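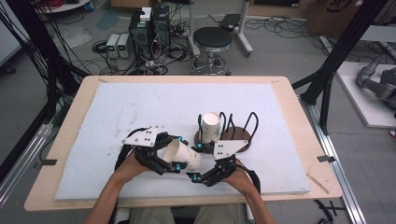

Participants wanted: kitchen and shop chores with hand-held grippers

Can a machine clear up paper cups after a coffee break yet? Sometimes. Prendari is looking for 10 adults to do small chores at a table while wearing a gripper on each hand - racking cups, sorting, wiping, folding. Our arms will then try the same chores, and we will publish how often they fail.

Sessions run in November and last 39 minutes. Each person comes in 5 times. No technical background needed, but you should be comfortable standing and using both hands. Travel is paid.

Write to Milovan Dervishi by October 21, 2018.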